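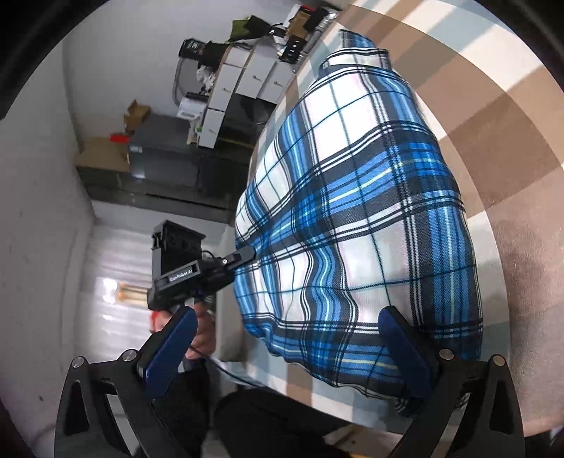 Ticket: newsletter stuck in outbox
Opened by Oranuch Tanasarn, Podenside office

Hello again, and thank you so much for being patient with me last time! Our August newsletter goes out through Starnetau to 2,000 addresses, and it stopped at 1,197. The bar just sits there – I went and made lunch and came back and it hadn't budged.

Reply from Kanyarat Hemmin

Hi Oranuch, lovely to hear from you, and please don't press Send again just yet. Your plan lets out batches of 100, and the last one has an address with a space in the middle of it. Could you try these for me?

1. Pause the mailing and export the unsent list.

2. Look for the Nakpan row, take out the space and save. 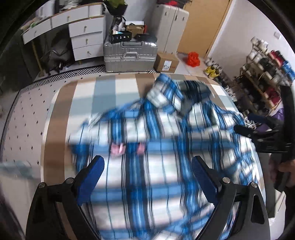 3. Import the list again and press Resume. Give it until 4 p.m. or so – the queue is slow after lunch.

Update from Oranuch

Moving again, bless you! Two bounces so far, both at Grustton.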